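Lech Baran
January 14, 2020

Went to the county board candidate forum in Castport last night. Notes in a few posts. The only topic that got people out of their seats was the water plant.

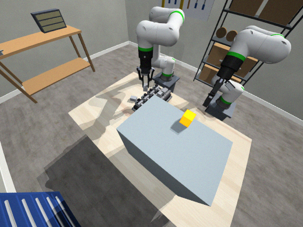

Background for anyone outside the county: the board voted in November to send a bond question to the ballot. It would replace the intake and the old filter building. The average household would pay $21 more a month.

Turnout was nearly 400. They ran out of chairs and opened the side doors so people in the hallway could hear.

Śliwiński, the incumbent, is for the bond. Says the state will not renew the plant's permit without the new filters and that patching costs more every year. Did not have a number for the patching when asked.

The challenger, Tekstead, wants to buy water from Ukenora and close the plant. Says the pipe could be in the ground before the permit runs out. Ukenora's council has not voted on any of this.

A woman from the north end asked both of them what happens to people on wells. There are 878 homes on wells in the county. Neither plan reaches them. Śliwiński said "a later phase." Tekstead said he would look into it.

Best question of the night came from a retired pipefitter who wanted to know who owns the pipe if Ukenora builds it. Tekstead said that would be negotiated. Some booing, some clapping.

The last board race was decided on 1,888 votes total, so a room that size matters.

Early voting is at the courthouse annex, not the library this time. Bring ID.

Correction to the third post: the $21 is for homes inside the city line. Township rate is still being worked out.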